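Search this site Enter keywords Go

Why Does Knitted Cloth Stretch?

Pull on your T-shirt. It gives. Pull on a bedsheet and it mostly refuses, like a grown-up who has been asked about a second dessert. 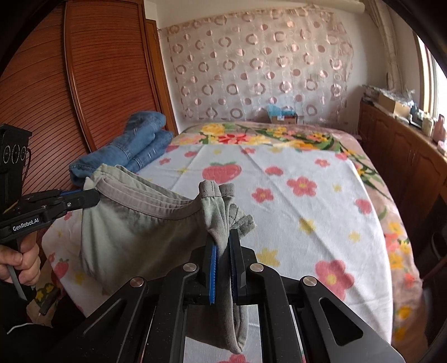
But my jeans stretch and they aren't knitted, a reader from Bilgate objected when we first ran this page. Good point, Bilgate. Many jeans are woven with a springy thread mixed in. Let's start with the plain kind of cloth and let jeans show off later.

Woven cloth is made of straight threads that go over and under each other, like a basket. Straight threads have no slack to give away. Tug on one and it just gets annoyed.

Knitted cloth is made of loops. Each loop hangs from the loop above it, row after row. When you pull, the loops change shape, getting wider and shorter or taller and thinner. Let go and they slump back, more or less. (Less, if you wore them on your knees all winter.)

How many loops? The sock mill in Foltunen says one of its plain socks has 93 rows between the toe and the heel. A big sweater from the same mill has 435 rows, and a person at the mill had to check.

Loops have one weakness. Break one, and the loop it was holding has nothing to hang on to. Then the next one goes. This is called a run, or a ladder, and it always seems to happen on picture day.

Try it: wrap a piece of yarn into a row of loops and pull gently on both ends. Now pull on a straight piece. Please use yarn that nobody is saving for a scarf.

Next page: Why Wool Itches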